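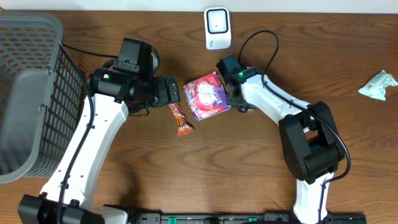
*The packing table at Pramton, with the grey basket in its usual place on the left and two snacks on the wood.*

Dear Estrella,

I promised you a proper update on the snack basket scheme by 3 Feb 2024, and I'm afraid you are going to get rather a long one. Sheena MacKinnon tells me I could have put it all on a postcard, but your fund has been so patient with us that I'd like to set it out in full.

## Where we've got to

The grant of £1000 has been looked after carefully. Most of it has gone on stock, as we said it would in the application, and what was left went on baskets and a modest amount of petrol for the run out to Lokwood. We have sent out 58 baskets so far against the 45 we had hoped for by this point, and I don't mind telling you there was a cake when Finlay Carnegie added up the sheet and told us.

They have gone to the families' room at the Rolland clinic, to the night shelter, and to the reading group at Lokwood, which wasn't in the original plan but asked so nicely that we couldn't think of a good reason to say no. If you would prefer us to keep to the two places named in the agreement, please do say so and we'll find another way of paying for the third.

## How the packing works now

When we began, everything was done straight out of the delivery boxes on the floor, and it was hard on the knees and harder on the crisps. Now it all happens on the one wooden table by the wall (the one with the lovely swirling grain, which you admired when you came to see us). The basket stands at the left, the snacks are laid out in the middle, and they go across and in. That is the whole method, and I'm a little embarrassed at how long it took us to settle on it.

The baskets themselves are plain plastic ones with rows of small openings in the sides. Kanako Sekiguchi chose them and I was doubtful, having set my heart on wicker, but they wipe clean and you can tell through the sides whether one has been filled. The clinic sends them back to us, too, so we have bought far fewer than we budgeted for.

We have tried to put a bar and something in a square packet together in every basket, so that each person has a choice. The brighter wrappers are much the most popular. Orange and red disappear first, and Hugo Pruvost has a theory about this that I will spare you.

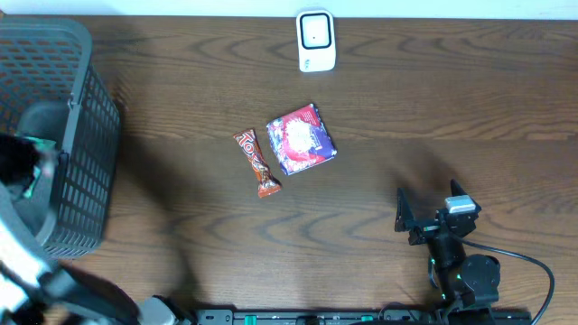
## What has been harder

Keeping the sweet and the savoury in balance has been our biggest headache. We order from Zoltari, who are very good to us on price, but their mixed cartons really are mixed and we never quite know what we'll find under the lid. In one delivery there was hardly anything but bars. Finlay has since agreed with them that we may send back a carton that is badly out of balance, and he has done so once without any fuss.

The other difficulty is dates. A few items came close to their best-before day before we'd noticed, and none of us felt comfortable sending those on, so they went to the team's own tea break instead. Each thing is now looked at before it goes in the basket – back and front, and the ends of the wrapper as well, in case a seal has split. It slows us down, but I would sooner be slow.

Softer packets go in last, after a sad week in which several arrived at the shelter with heavier things on top of them. The shelter's cook rang me about it herself and was very kind, considering.
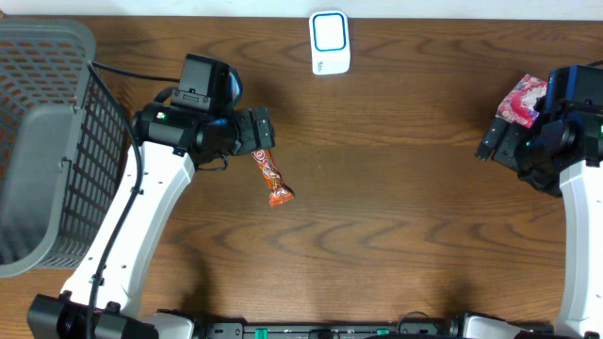
## What we'd like to do next

For the rest of February we mean to carry on just as we are. After that, with your blessing, there are 3 things we should like to try:

- a second basket on the table, so that sweet and savoury can be packed side by side and shared out evenly at the end
- a short slip in each basket asking what people would like more of, and what they'd rather not see again
- a fortnightly trip to Lokwood in place of the monthly one, if the petrol money stretches

None of this needs any more from you at present. Kanako has the receipts in order and will send copies under separate cover, together with Finlay's sheet, which shows each place and what went to it.

Do come and see us again when you are passing. The kettle is more reliable than it was, and Sheena would like to show you the new shelves.

With very warm thanks from all of us at Pramton.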